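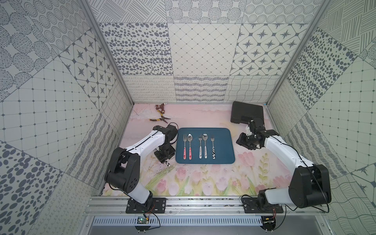
Can I order one replacement spoon, or do I have to buy the whole set again?
Single pieces are fine. Give us the handle pattern and whether you need a fork or a spoon, and we'll look for a match.

Ticket 916 - Kullodo patterned cutlery
Opened by: Jarmila Zelenák
Handled by: Radek Šindelář, Wivero customer care

Jarmila, Friday:
Hello, and thank you for having a real person at the other end! I keep a mixed set for when the grandchildren come - pink flowers, a black pattern and the cow spots, which everybody fights over. I lay them out on a blue tray so each child can pick. My trouble is that the cow spoon wobbles where the handle meets the metal, and I'd hate to throw it out.

Radek, 2 hours later:
Hello Jarmila, what a cheerful set to have on the table! Could you tell me whether the wobble is in the shiny collar or farther up the neck? And please keep that spoon out of the dishwasher for now.

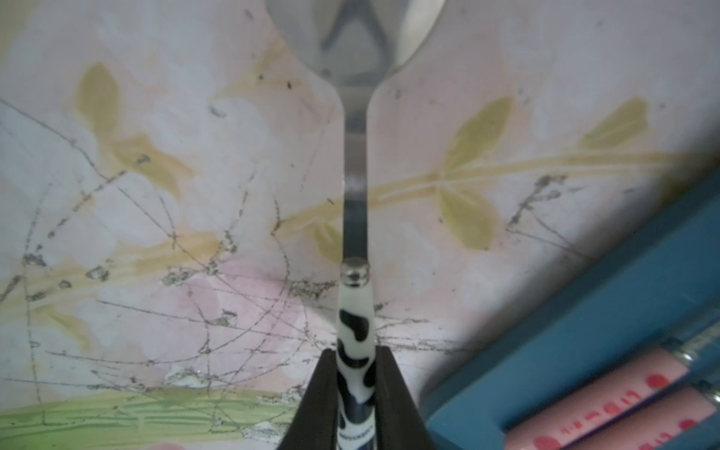 Category: Handles and collars

Jarmila:
It's the collar, just above the first black patch. The neck itself feels solid. I did wash it at 60 degrees for years, I'm afraid.

Radek:
Then it's most likely the glue, and we can replace the spoon. I've set one aside in the cow pattern and it should reach you within 7 days. Do keep the old one - it'll make a lovely sugar spoon.

Status: waiting for delivery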